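Gestach Martial Arts Supply: Customer Help Desk
Ticket 236
Subject: Sleeve shrinkage and collar twist, Wokar double-weave judo gi
Opened by: Berenice Villaseñor
Assigned to: Tobiloba Ogbonna
Opened: Tue 14 November
Status: Closed, exchange sent

Berenice Villaseñor wrote:

Hello, and thank you in advance for reading all of this, I know I go on a bit. I bought the Wokar double-weave from you in September, in the natural white, and I have been very happy with it on the mat. It holds its shape, the shoulders are nice and roomy, and my training partners tell me it is miserable to grip (which I take as a compliment!). The trouble is the jacket sleeves. They came well down toward my wrists when it was new, and now they sit so high that our club coach, Dayana Olvera, says I would never get through a sleeve check at the Nirkthorpe Open. The collar has also started to twist to the left, so the lapel rolls under itself whenever I tie my belt.

I have washed it plenty of times, always on its own, never with bleach. The pants are fine. I am wondering whether I did something wrong or whether the jacket was cut small to begin with, and either way I would love to save it if it can be saved.

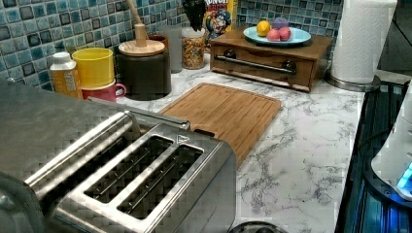

One more thing I forgot, and then I promise I will stop. I did put it in the dryer twice when I was short on time before class, on the low setting. I hope that doesn't count against me too much.

Tobiloba Ogbonna (Gestach) replied:

Hi Berenice, please never apologize for a long message, the long ones are much easier to help with. I have a couple of questions for you, if you don't mind. What water temperature have you been using? And could you look at the label inside the jacket, just under the back of the collar, and tell me whether the size is printed or stitched? We had both kinds in the warehouse this fall and they came from different production runs.

It would also help to have the sleeve measured. Lay the jacket flat with the arms straight out, smooth the fabric without pulling on it, and measure from the center of the back seam to the end of the cuff. Do both sides, please, and write them down separately.

Berenice Villaseñor wrote:

The label is stitched, size 3. The left side is 80 cm and the right side is 2 cm shorter, which surprised me very much, as I had assumed they had both gone up by the same amount. I wash on warm. My old gi was a Vass and I always washed that one on warm without any trouble, so I suppose I just carried on the same way out of habit.

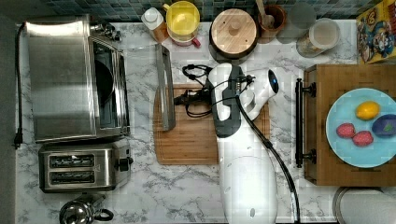

I also tried soaking the jacket in cold water overnight and hanging it by the cuffs, which somebody at the club swore by. It made the whole bathroom smell like judo and did nothing at all for the sleeves.

Tobiloba Ogbonna (Gestach) replied:

Thank you for measuring so carefully, that clears up a lot. Warm water and a little dryer time will take some length out of any double-weave cotton, and I would expect that to be fairly even on both sides. A gap like yours, together with a collar that pulls to one side, makes me think the jacket was sewn slightly off. I passed your numbers to Marisol Espinoza, who handles our warranty claims, and she agrees with me.

We will send you a new jacket only, same size, and you are welcome to keep the old one for practice. For the new one, please wash cold, hang it over a wide rail with the collar pulled straight, and skip the dryer completely, even on the busy days.

Berenice Villaseñor wrote:

It came this morning and the sleeves are lovely and level. I wore it around the house for an hour like a bathrobe. Please thank Marisol for me, and I will be washing it cold from now on.

Ticket closed by Tobiloba Ogbonna. Resolution: jacket exchanged under warranty. Stitched-label batch passed to Damián Contreras for a stock check.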